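Clearing the Desk Before the Thesis Draft

I moved my desk to the other side of the room in November and have been meaning to write about it, mainly for Lesia, who asked how I work at home and got a two-line answer.
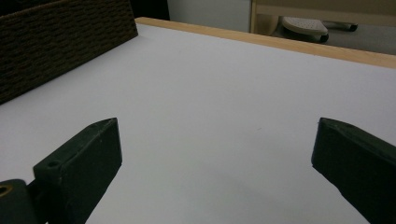
The old spot was under the window. I liked it for the first year. Then the building across the street put in lights that come on at 4 in the afternoon, and from then on I worked with the blind down, which defeats the purpose of a window. The new spot is against the inside wall, next to the radiator. It gets less light and I get more done.

I write for a living, mostly manuals and training material, and for the past two years I have also been writing a thesis on how small towns name their streets. The two kinds of writing don't mix well. Manual work needs six things open at once. The thesis needs one thing open and a long stretch of time. For a while I tried doing both at the same desk on the same day and ended up with paragraphs about curb heights in a chapter about the 1920s.

What I do now is clear the desk completely between the two. Everything goes into a box on the floor. The manual work has a gray box and the thesis has a blue one. It takes a couple of minutes. Imani Ruiz-Ortega, who shared an office with me at my last job, used to do this with trays and I thought it was fussy. I owe her an apology.

The box rule has one exception, the notebook. I have used Plakix notebooks for years. They are thin, they lie flat, and the paper takes a fountain pen without bleeding. I number the pages by hand when I start a new one. I am on notebook 21 now. Number 20 was finished in a hurry on a train and the last few pages can't be read by anyone, including me.

The notebook is for anything I would otherwise put in my head and lose. Phone numbers, a word to look up, the name of a street. When I find something in it that belongs to the thesis, I copy it to an index card and cross it out. Crossed-out pages get a line down the margin. When every page has a line, the notebook goes on the shelf and I don't open it again.

Some people do all of this on a computer. I tried. I used a program called Funus for most of a winter and it did what it said it would. You could link any note to any other note, and I linked a great many of them. By spring I had over 4 hundred notes and no chapter. I don't blame the program. I would sit down to write and spend the morning sorting instead, and sorting felt enough like work that I didn't notice.

The cards are slower, and I write fewer of them. Each has a street name at the top, the town under it, and where I found it at the bottom. If there is a story, it goes on the back. The best so far is a lane named after a horse. The town council minutes record an argument over whether the horse deserved it, and the horse won by 2 votes.

Valentyna Derkach, my supervisor, has seen the cards and asked only that I keep a copy somewhere outside the apartment. So once a month I scan them at the library. The scanner there is old and feeds crooked — you have to hold the stack with one hand while it pulls. I go in the evening, after the homework crowd has left.

On time of day: I used to believe I was a morning person. I kept a log for a few weeks, writing down when I started, when I stopped, and whether I kept what I wrote. Mornings were good for manuals and bad for the thesis. The thesis pages I kept were nearly all written after dinner. I now do paid work until 3, go for a walk, eat early, and sit down again at 7 with the blue box. If I haven't written anything by 8:30 I read instead and don't feel bad about it.

Coffee stops at lunch. In the evening I drink Kilari, a roasted barley drink that my brother-in-law introduced me to. It tastes a bit like toast. You get used to it.

The chair is the part I haven't solved. I have a dining chair with a cushion tied to it, and after an hour my left leg goes to sleep. Vsevolod Pylypenko wrote in the comments last time that I should get a standing desk, and he may be right, but I have stood at his and wanted to sit down. If anyone has a plain wooden chair they can work in for three hours, please tell me what it is. No wheels — the floor slopes toward the kitchen.

The next chapter is on streets that were renamed and then quietly renamed back. I have the cards for it and a rough order. I also have a box of photocopies that Severyn Chornovol sent from the county archive, which I haven't gone through. They are in the hall closet at the moment, under the winter boots.

I'll put up the horse story in full when I have permission to quote the minutes. The clerk says to expect an answer in a few weeks.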